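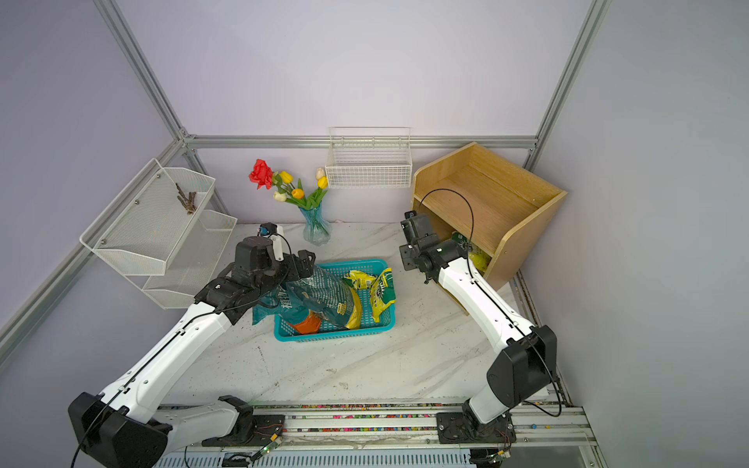 Chapter 16
Working Time, Rest Periods and Overtime

16.1 Introduction

The hours an employee works are part of the bargain made when the job is accepted. Pay has no fixed meaning until the time it covers is known. A weekly wage of $600 for 30 hours and the same wage for 45 hours are different contracts, even though the figure at the bottom of the pay slip is identical.

Earlier chapters dealt with how a contract of employment is formed and how its terms are proved. This chapter looks at one group of terms: those that fix when work begins, when it ends, how it is interrupted, and what is owed when it runs past the agreed limit. Dismissal connected with a refusal to work extra hours is left to Chapter 17.

Three sources must be read together. The first is statute, which usually sets a floor. The second is the collective agreement, where a union is recognized. The third is the individual contract, including any handbook it brings in by reference. A term in the individual contract that falls below the statutory floor has no effect to that extent, but the rest of the contract normally stands.

16.2 Key terms

Working time. Any period during which the employee is at the employer's disposal and carrying out duties. Whether waiting time counts is a frequent source of dispute and is treated in section 16.5.

Rest break. An interruption within a shift. It may be paid or unpaid, depending on the source that grants it.

Rest period. The interval between the end of one shift and the start of the next.

Overtime. Hours worked beyond the normal limit. Two limits may apply at once - a contractual one and a statutory one - and they need not match. Hours over the contractual limit but under the statutory one are often called additional hours, and they attract a premium only if the contract or collective agreement provides for it.

Averaging. A method of measuring hours over several weeks instead of one. It allows long weeks to be offset by short ones within a stated reference period.

16.3 An opening problem

Budik operates a packing warehouse at Istbridge with 100 hourly employees. The collective agreement sets a normal week of 38 hours and provides a premium for "all hours worked in excess of the normal week." It says nothing about averaging.

In November the company receives a large seasonal order from Steteo. Management posts a notice stating that hours will be averaged over four weeks until the order is complete. Under the new schedule, employees work 46 hours in each of the first two weeks and 30 hours in each of the next two. The total for the four weeks is 152 hours, exactly four times the normal week. Budik pays no premium.

The union files a grievance. It claims 16 hours at the premium rate for each employee on the schedule. The company replies that nobody worked more than the normal week on average, that the notice was posted well before the change, and that employees accepted the schedule by reporting for work.

The problem raises several questions that run through the chapter. Does the phrase "normal week" refer to each calendar week, or can it be read as an average? Can a posted notice vary a collective agreement? If employees keep working under changed conditions, when does that conduct amount to consent, and can individuals consent to something their union has not agreed to?

A fourth question concerns records. Suppose that the time sheets for the second week were kept by Marciniak, a labor supplier, and show only total hours per shift, with no start or finish times. Section 16.7 considers who bears the burden of proof when the records are incomplete.

16.4 Reading an hours clause

The starting point is the wording. A clause that defines the week, states the day on which it begins and names a reference period leaves little room for argument. Many clauses do none of these things. They are often carried over from one agreement to the next, and the parties may have different understandings of them for years before a dispute arises.

Where the wording is open, past practice may be used to fill the gap. The practice must be clear, consistent and known to both sides. One earlier occasion on which the premium went unpaid will rarely be enough, particularly if the union was unaware of it. Practice is also of limited use where the words are plain - it can explain a term but does not ordinarily replace one.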